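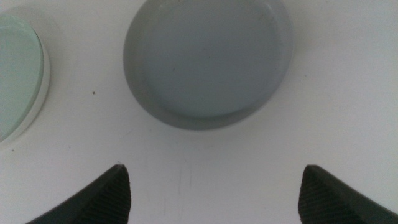

A reader wrote in last week to say she'd given up on The Salt Road to Cestari at page 200, and did I think it was worth picking up again? Yes! A thousand times yes, and please go back before you've forgotten who everybody is.

I get why she stopped. The middle of that book is slow going. There's the long winter, and the business with the uncle's will, and a whole chapter on how to load a mule (which I loved, but I grew up with a grandfather who could talk about rope for an entire afternoon). Then the family reaches Cerport and the story takes off like a dog out of a ute. I read the rest in one sitting with my dinner going cold beside me.

It's the first in the Wumbei trilogy, and I'm now 3 for 3. The whole set comes to 1,617 pages, so I've hardly opened anything else this winter and I don't regret it a bit. My favourite is still book 2, the one told by the lighthouse keeper's daughter. She's grumpy and funny and wrong about nearly everyone, and I wanted to ring her up when it finished. The last book I'm less sure of. The wedding was gorgeous, but I'd have liked another scene with the two brothers, even a short one.

Has anyone tried the other Poletti Press novels? I've borrowed one from the library with a ferry on the cover and a blurb that gives away far too much, so I've put a sticky note over it. I'm hoping to get to it this weekend if the washing doesn't win.

Also on the pile: a gardening memoir, a mystery set in a cheese factory, and the enormous biography my sister lent me at Easter and keeps asking about. Sorry, sis. It's coming!

I'm planning a readalong of book one in September, a few chapters a week, nothing strenuous. Leave a comment if you're keen and tell me which day suits you for the chat. Mule chapter is compulsory.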